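Last updated: September 2025

So I finally went to a city council meeting. Me, the person who has lived in Monder for years and couldn't have told you which night they meet! What got me off the couch was Ordinance 2745, which would charge a $1000 permit fee to anyone who wants to hold a march or rally in Zemalov Park. A thousand dollars. To stand on grass with a sign.

The room was packed and way too warm, and I ended up wedged against the back wall next to a man eating sunflower seeds out of his coat pocket. They let 20 people speak, two minutes each, and I had my little index card but I was too far down the list. (Probably for the best, my handwriting falls apart when I'm mad.)

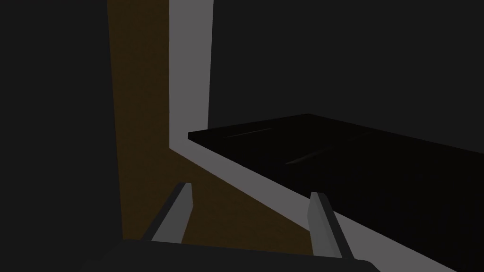
Dardo Fuentealba is my council member, and he's the one who wrote the thing. His argument is that the June march down Oditz Avenue left the city with a big overtime bill for police, and that somebody has to pay it. Fair enough, I guess. But then a woman asked him which groups he thought could afford the fee, and he just kind of held his hands apart, like those two gray gripper fingers, spread wide with nothing in between. That was his answer. People groaned out loud.

I should say I was at the June march. It was loud and it ran long, and yes, a trash can got knocked over by the pharmacy. I also saw a lot of strollers. The way some folks at the meeting told it, you'd think Oditz Avenue had been leveled.
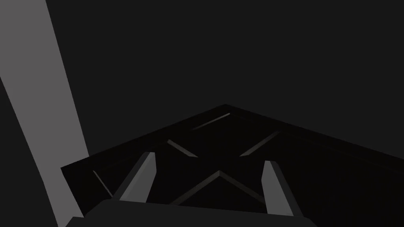 Two pale fingers, one dark rectangle.

Anyway, the petition against the fee had 838 signatures by the time the clerk read it into the record. Fuentealba said petitions are "one form of input." My neighbor laughed so hard she had to go stand in the hall, and I kind of wanted to join her.
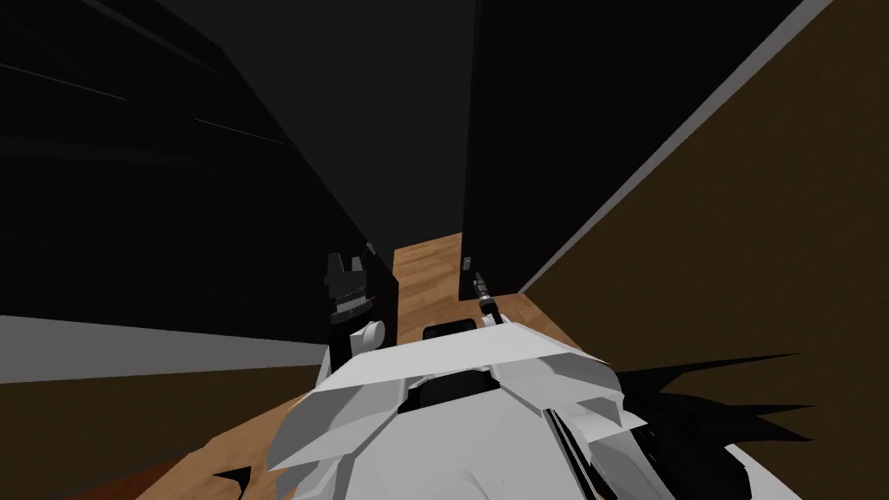 Then came the part I really didn't expect – two council members who never agree on anything both said they wanted a waiver for small groups. Under what size? They couldn't say. Does a church picnic count? They couldn't say that either. They tabled it after a lot of paper shuffling.
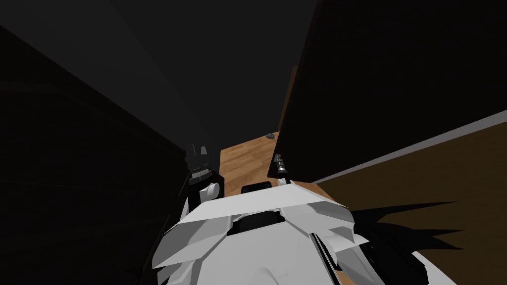

What bothers me most is the safety talk. One speaker wanted officers in full gear at every rally from now on, and he meant every single one, bake sales included as far as I could tell. I keep picturing that much hard white plating, all flat angles and flaring out at the sides like shoulder armor, parked next to the lemonade. I don't think it would calm anyone down. It sure wouldn't calm me down.

The waiver language is supposed to come back at the next meeting, and I've moved my sister's dinner so I can go. I'm signing up to speak early this time and typing my card.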